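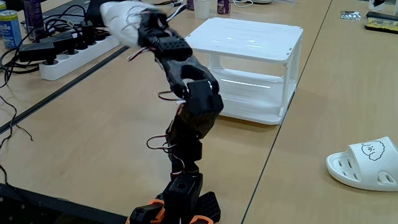
August 31, 2019

Bench notes, front room. Mostly tables, shelving and power today, because the Etum order has to be laid out here before it goes to Grenville and there is no flat area big enough unless the desks stay together.

Desks. The sections are pushed up against each other again. I measured the surface height at each joint with the steel rule and a straightedge. The worst step is 3 mm, at the seam on the window side. Packed the low leg with card for now and the step is down to where a sheet of paper slides over without catching. Card is temporary. The proper fix is to replace the screw-in foot, which has a stripped thread. I looked in the hardware drawers and we have feet with the right thread but a smaller pad. Ordered the correct ones from Mancuso, order line 734.

The seams are a nuisance for small parts. A washer went into one this morning and I had to pull the desks apart to get it out. Found two hex keys and a lot of dust in there as well. Ran a strip of masking tape along the seam on the wall side as a test. If the tape lifts by next week I will try the thin felt strip left over from the drawer job in March.

Surface. Wiped down with a damp cloth and a little dish soap, then dried. Do not use the citrus cleaner on these tops. It left the dull patch on the storeroom table and that has never come back. There are some old glue spots that I got off with a plastic scraper held low. One would not move and I left it. No point going through the finish for something the size of a lentil.

White two-tier stand. I want this to stay on the desk and not wander back to the kitchen. The top is good for whatever is being worked on next and the lower shelf takes the small trays. It is light, so it slides when you reach across it. Cut four bits of rubber sheet for under the legs, stuck on with double-sided tape. It holds better now, although you can still shift it if you lean. Tried loading it with the box of Turnovitz fasteners, 214 g on the kitchen scale, and no bow in the shelf that I could measure. I would not put the bench vise on it.

The glossy plastic picks up the ceiling lights badly. If you are sorting dark screws on top of it, put down a sheet of gray card first. I cut one to size and left it on the pile of offcuts by the door.

Power. The white power strip is still on the left and it is close to full. I traced each plug back to what it feeds, which took longer than everything else put together. Tagged both ends of each cable with paper flags and tape. Two of the supplies were feeding nothing, so those came out and went into the adapter box. Whoever needs them can find them there – they are tagged with voltage and plug size.

The cables going over the left edge of the desk are the real problem. They catch on the chair arm and the whole bundle drags. Options as I see them:

1. Screw the strip to the underside of the desk. Tidy, but then you are on your knees every time you plug something in.
2. Leave the strip on top, along the back, and use a cable tray below for the slack.
3. Move the chair.

Going with 2. The tray we have is 100 cm, a bit longer than I wanted, but it clears the desk leg if the bracket goes on the inside. Holes not drilled yet. Check for the crossbar under there before drilling. For now the slack is gathered with hook-and-loop ties. No zip ties please, I spent long enough cutting the last lot off.

Drinks. Cans go on the windowsill or the low cabinet, off the desk. This applies to me too. The left side of the desk is the worst place for them, with the power strip on that side.

Layout for the Etum parts. Start from the right-hand end and work left, with the paper templates down first. Leave a hand's width clear on either side of each seam. Bags stay with their parts until they have been checked against the list. The list from Grenville has an older revision letter on the second page than on the first, so I have written to ask which one is current. Do not start bagging the second page until they answer.

Still open:
Table feet from Mancuso
Drill and mount cable tray
Felt strip if the tape fails
Answer from Grenville on page two
New blade for the small scraper, the current one has a nick in the corner

Swept the floor last and put the broom back behind the storeroom door. The dustpan has a crack in the lip and leaves a line of dust, so go over it with a damp paper towel.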